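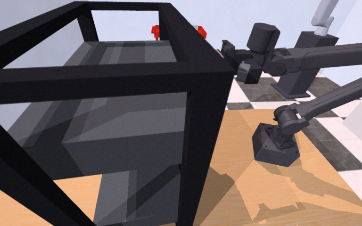
Kurau says the barn at Breltamach has the longest surviving timber roof of its date in the region and that everybody knows this, so why am I picking at it?

OK so, a thread. I've been picking at it for most of March and I'd like my evenings back.

1/ The claim is in every leaflet you pick up over there. "Built in 1260, the longest timber roof of its age." Same words every time, right down to the comma. When the words match that closely I start wondering who wrote them first (I am great fun at parties).

2/ Started with the current visitor leaflet. It credits the Kerketti guide. Went to the Kerketti guide, third edition, and there it is on the page about the porch, with a footnote! I was so happy to see a footnote. The footnote goes to the second edition of the Kerketti guide.

3/ Second edition has the same sentence and no footnote at all. First edition doesn't have the sentence. It has a nice paragraph on the barn doors and then moves along to the church. So somewhere between first and second, somebody decided this was the longest roof and didn't leave a note.

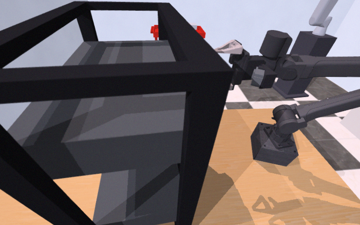 Black bars over a light wooden tabletop

4/ Now the date. 1260 is a real number from a real document, a grant of land to the abbey, and the grant does mention a barn. What it says is that there is a barn "beside the lower water." The one we all go and look at is up the hill. You need decent shoes to get from one to the other.

5/ Could they have moved it? Sure, people took big timber frames apart and put them up somewhere else all the time, and the carpenters' numbering on the posts was there to help with exactly that kind of job. But then what are we calling 1260? The wood, the frame, or the building standing where it stands?

6/ Abu Hammour's survey is the only thing I've found where somebody got up in the roof with a lamp and a tape. It's typed, the drawings are folded in the back and one of them is upside down, and I love it. The survey says the braces at the east end are a different pattern from the rest and "may belong to a later campaign." That's all it says about age. Very careful person. No superlatives anywhere.

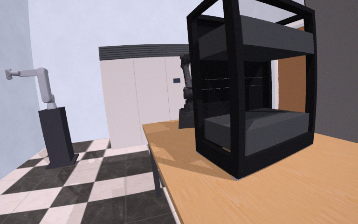
Deisy Condori · 9:40 PM

7/ Back after dinner. Several of you asked about the length, so let's do that. The survey measures the old part of the roof by itself, and leaves off the east end with the odd braces. The leaflet measures the whole barn, outside wall to outside wall, and throws in the cart shed. You can get 47 feet of difference that way without anybody telling a lie.

8/ Take the shorter number and there are other barns in the same county that might beat it. I say might because those were measured by different people in different ways, and I'm not going to do to them what the second edition did to this one.

9/ Someone asked how many oaks it would have taken. The guide says 4000. I have no idea where that comes from and I've stopped looking. It would be a lot of oaks for one barn, even a big one — you could roof the village and the next village over.

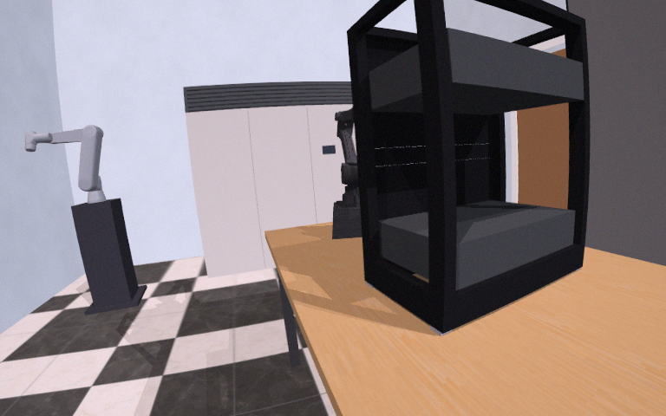
Gray compartments, upper and lower, in a black frame

10/ Kurau (hi again) has written back to say the leaflet gets people through the door, and the door money fixes the thatch. Fair! I've paid it myself and I bought the tea towel. I'd just like the leaflet to say "long" and "very old" and let folks look up.

11/ What I'd still like to see is the second edition's proofs, or any letters about it, or a ring count on one of the lower posts. If samples were ever taken I can't find the report. If you have it in a drawer, my messages are open, and I'll pay the postage.

12/ Also the tea towel says 1620. Someone swapped the digits. I've had it over the oven door for a year and only saw it tonight.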